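Pritden Two-Arm Bench Robot: Builder's Guide
Section 4. First Movements in the Vavum Room

By now you should have both arms bolted to the chest plate, the Akach board wired and labelled, and the emergency stop button somewhere your hand can find it while your eyes are busy elsewhere. If any of that is still on the to-do list, go back to Section 3 and take your time over it. The room will wait for you!

In this section you will drive the robot on the screen, in the simulated room that comes with Vavum, with the real arms switched off. I know how tempting it is to plug everything in and see it wave at you (I had mine on the kitchen worktop within an hour of tightening the last bolt, and I am still finding bits of the fruit bowl). But an afternoon in the practice room will show you whether your joints are numbered properly and whether left means left, and none of the mistakes you make there will cost you a gearbox.

What you will need

The computer you set up in Section 2, with Vavum installed.
The joint chart you filled in by hand at the end of Section 3.
The hand controller, charged.
A pencil, and a cup of tea if you like one.

CAUTION: The arm supply must be off at the wall before you start, and the red plug should be out of the Akach board altogether. Vavum sends the same commands to the practice robot and to the board. With the plug in, the real arms will follow.

4.1 Opening the room

1. Start Vavum and choose Rooms from the first menu.

2. Pick Living Room from the list. It can be slow to load the first time, particularly on an older laptop, so let it finish before you click anything else.

3. When the room appears, press Home on the hand controller and keep it pressed until the message "Parked" shows in the bottom bar.

4. Open the View menu and choose Head. You are now looking out from the robot itself, with its arms in front of you.

5. Open your joint chart and lay it next to the keyboard. You will be ticking things off as you go.

NOTE: If the message bar says "No arms found", Vavum hasn't read your robot file. Go to Settings, then Robot, and point it at the folder you made in Section 2. Saving the folder inside another folder of the same name is the usual culprit, and I have done it more often than I care to admit.

4.2 Checking the left arm

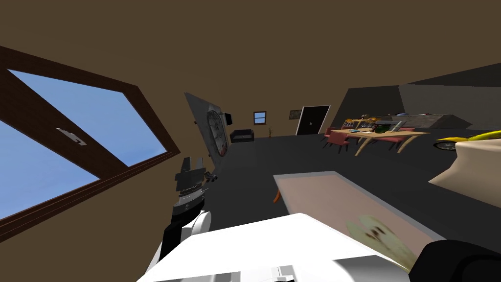 Start with the left arm even if you are right-handed, as the chart runs from left to right and it is very easy to lose your place. Choose Left on the hand controller, then step through the joints with the small wheel, nudging each one a little way out and a little way back. Keep the nudges gentle and look at the screen the whole time. The joint to spend longest on is the wrist, just below the two short black fingers pointing up by the big window, where you can make out the ridged ring with its fine teeth. Turn that joint and the fingers should turn with it while the white segment underneath stays where it is. If the white segment moves instead, you have two joints swapped in the robot file, and you will want to put that right before going any further.

1. Nudge the shoulder. Tick it off if the whole arm moves.

2. Nudge the elbow. Tick it off if only the part beyond the elbow moves.

3. Turn the wrist, as described above.

4. Open and close the fingers several times over. They should meet in the middle, with neither one arriving early.

5. Press Home and wait for "Parked" again.

6. Choose Right on the hand controller and do the whole lot once more for the other arm.

Should a joint move the wrong way, don't rewire anything. Go to Settings, then Joints, find the joint by the name on your chart and tick the box marked Reverse. Write an R beside it on the chart in pencil. You will be very glad of that R when you come to Section 6, where the same settings have to be copied across to the board.

NOTE: Builders at our shared workshop like to use one joint chart between 2 people, one driving and one ticking. It works beautifully as long as you agree beforehand whose left you are talking about. We settled on the robot's left, always, and it is written on a card above the bench.

4.3 Setting the speed

The Vavum speed slider goes up to 100, and it starts there. Please bring it down. At full speed the practice robot gets ahead of you, and you will end up learning to correct yourself all the time, which is a hard habit to shake off later.

1. Go to Settings, then Motion.

2. Drag the speed slider to 50 and press Apply.

3. Tick the box marked Remember, or you will be back at full speed the next time you open the room.

4. Drive each arm out from the park position and back again. If you find yourself holding your breath, bring the slider down further. There is no prize for going quickly and you can always raise it next week.

CAUTION: The speed set here is also the speed the board will use when you plug it in. Check the slider again before you begin Section 6, even if you are certain you haven't touched it.

4.4 Setting the finger opening

Fingers deserve a little section to themselves. They are the part of the robot that does the useful work and also the part that gets bent, pinched and trapped, and a good finger setting in the practice room will carry over very nicely to the bench.

Change to the Wrist view for this, from the same View menu as before. You will be looking over the palm housing with the fingers reaching away from you. Give yourself a minute to get used to it. Small movements of the arm look enormous from there, and most of us overdo things at first.

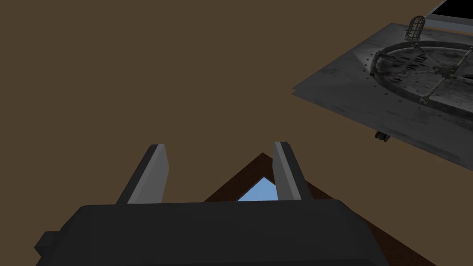 Pickering, 2025-03-27

Please use the finger settings given from here on in place of those in the earlier printing. Tươi Đào worked through them again on both the workshop robots and found that the old opening was generous enough for the finger pads to knock against the stop on some builds, depending on how the horn had been pressed on to the servo. If you have already set yours by the old figures, you needn't undo anything in Section 3. Work through the steps below and save over the top.

1. In the Wrist view, open the fingers as far as the controller will take them. You want a clear gap between the grey pads with nothing in it, spread wide in the same way as the pair shown just before this note.

2. Look at the lean of the fingers. Each should tilt in towards the other as it rises. If one stands much straighter than its neighbour, go to Settings, then Fingers, and use the Balance arrows to bring the two into line.

3. In the box marked Open Limit, type 35 and press Apply. The unit is millimetres, measured between the tips.

4. Close the fingers slowly. Stop as soon as the tips touch and press Set Closed. Don't squeeze. On the real robot, a closed position set too tight keeps the servo straining even when there is nothing in its grip, and a straining servo gets warm.

5. Open and close once more from end to end to be sure the settings have taken.

6. Repeat for the other hand. The 2 hands are stored separately, and saving one does not save its partner, however much the layout of the page may suggest otherwise.

NOTE: Leave the arm well up off the floor while you do all this. The practice room lets you push a finger straight into a hard surface without complaint, and the numbers you save afterwards will be nonsense.

4.5 Saving your work

1. Press Home and wait for "Parked".

2. Choose File, then Save Robot. Give the file a name you will recognise in April, with your initials in it if you share the computer.

3. Copy the file to a memory stick and put the stick in the tin with your spare bolts.

4. Close Vavum before switching off the computer. It writes the joint settings as it closes, and pulling the plug on it will lose your reversed joints.

4.6 If something isn't right

The arms jump when the room opens. The park position hasn't been stored. Press Home, wait for the message, then save the robot file and reopen the room.

The view won't change. The hand controller has to be in Drive before the View menu will respond. Press the round button under your thumb and try again.

One finger moves and the other doesn't. In the practice room this is nearly always a missing line in the robot file. Compare the left-hand and right-hand entries side by side, and look for a name that has been typed slightly differently.

The controller does nothing at all. Charge it, even if the light says it is charged. The light is an optimist.

If you are still stuck, bring your joint chart and your memory stick along to the workshop and ask for me, Tracey Haslam, or leave them in the tray by the kettle with a note saying which step you reached. I would much sooner spend ten minutes on a file with you than see you carry a swapped joint into the next section.

Go on to Section 5, Dressing the Cables, once both columns of your chart are ticked. The red plug stays out until Section 6.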